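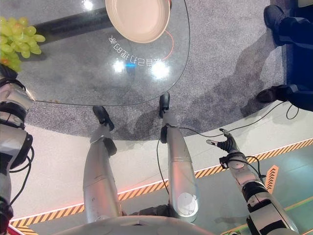

Housekeeping Skills 110
Unit 11: Glass Tables and Light Refreshments
Handout for the practical, Zallembridge site
Instructor: Meirion Llewellyn

Read this before the practical and bring it with you. The unit covers the care of glass-topped tables in lounges and waiting areas, and how to set out fruit on them. Wooden and stone tops were in Unit 10.

1. Why glass is treated separately

A clear top shows both of its faces. Dust on the underside is as visible as dust on the upper side, and so is anything on the carpet below. Ceiling lights reflect in the glass as bright spots and hide smears near them. Move your head, or crouch until the light falls across the surface at a low angle, and the smears will show.

2. Order of work

Clear the table completely. Plates and fruit go on a tray, never on the carpet or a chair seat.
Pick up crumbs and stems with a dry cloth.
Spray the cloth — not the glass — and wipe from the center outward. On a round top, finish with one pass along the rim.
Wipe the underside with a second cloth. Go around the support, and check where it meets the glass.
Dry with a lint-free cloth.
Vacuum under the table last.

Do not lean on the rim or lift the table by its top. If you find a chip, take the table out of use and report it on the Furkent sheet.

3. Lettering on glass

Some tops carry printed lettering or a colored line. It may read backward from one side. Find out which face it is on before you clean. Use a damp cloth only, no scraper and no solvent. What looks like lettering may also be a reflection from a sign or a screen, so check from a second position before you write it down as a mark.

4. Setting out fruit

Wash grapes and let them drain fully in a colander. Cut large bunches into small ones with scissors, leaving the stems on. Remove split or soft berries.

Use a shallow plate with a raised rim, which keeps loose berries from rolling. Plain pale colors suit green grapes. Set the plate in from the edge of the table and put the bunch on it. Grapes laid straight on the glass leave damp marks, and a bunch that hangs over the rim is easily knocked off.

Put small napkins beside the plate. Grapes left out for guests are checked at the start of each shift.

5. For the practical

Kiros Tamiru will check tables in the Pokent lounge. You will be marked on the underside as well as the top. Bring two cloths and a lint-free cloth. Spray bottles are in cupboard 369.

Reading: Lemma course pack, section on hard surfaces.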